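Keeping a shed box for odds and ends

If your kitchen drawer is anything like ours was, it holds dead batteries, picture hooks, three kinds of tape and a garden tap fitting you'd forgotten buying. I finally moved the lot out to the shed over a rainy arvo in April (with a big pot of tea, I recommend it) and I've never looked back!

Start by tipping everything onto an old towel, so the little screws don't go rolling off under the bench. Keep what you can name and be firm with the rest. 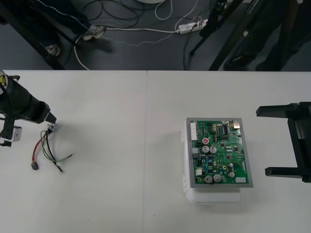

Small lidded tubs are lovely for this, and ours came from the discount shop in Bonport for next to nothing. Write on the end as well as the lid, or you'll be lifting down the whole stack every time you want a washer. Flat batteries go in a jar by the back door, with a bit of sticky tape over the terminals, ready for the next trip to the recycling drop-off.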